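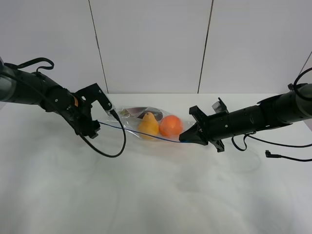

Granola notes, mostly for me but help yourself

Updated 07/03/2025

Quick batch of stuff I keep getting asked in the comments. No recipe today, kitchen's a mess, back to that next week.

Clumps. Everybody wants clumps. Press the mix down hard with the back of a spatula before it goes in, then leave it alone. No stirring. Rotate the pan once halfway. When it comes out, don't touch it until it's totally cool, like an hour. Break it up with your hands.

Still no clumps? An egg white, whisked till foamy, folded in right before the pan. Vegan people, 2 tablespoons of almond butter does nearly the same job.

Oven at 300. I used to do 350 and burned the edges every single time. My old Berkwood runs hot so I go 290 on that one. Get a cheap oven thermometer, seriously.

Nuts go in raw, with the oats. Coconut flakes go in for the last 5 minutes or they turn brown and bitter. Dried fruit AFTER baking, always. Baked raisins are little rocks.

Salt. More than you think. Half a teaspoon for 3 cups of oats, and the flaky kind on top if you have it.

Maple syrup vs honey: honey browns faster and gets stickier. Maple stays crisp longer in teh jar. I mix them when I'm low on one.

Comfort Issahaku wrote in to say she toasts her oats dry in a skillet first, then does everything else the same. Tried it in April. Very good, kind of popcorny. One more pan to wash though.

Storage: glass jar, tight lid, away from the stove. Two weeks on the counter. Freezer for 3 months, and you can eat it straight from frozen. If it goes soft put it back in at 275 for ten minutes and let it cool again.

Gluten free? Check the bag says certified. Buckwheat groats are nice swapped in for a cup of the oats, super crunchy. Quinoa too, uncooked, but rinse and dry it first or it tastes like soap.

Oil. Coconut or olive, either one. Olive with orange zest and pistachio is my favorite right now. Don't skip the oil completly, it goes dusty.

Maribel Ríos asked about cutting the sugar. You can go down to a quarter cup of syrup but it'll be loose, more like muesli. Mash half a banana in there, helps some. Bake it 5 minutes longer if you do.

Parchment, not foil. Foil sticks.

Chocolate chips once it's cold. Cold cold.

Next up is chia jam, if the strawberries hold out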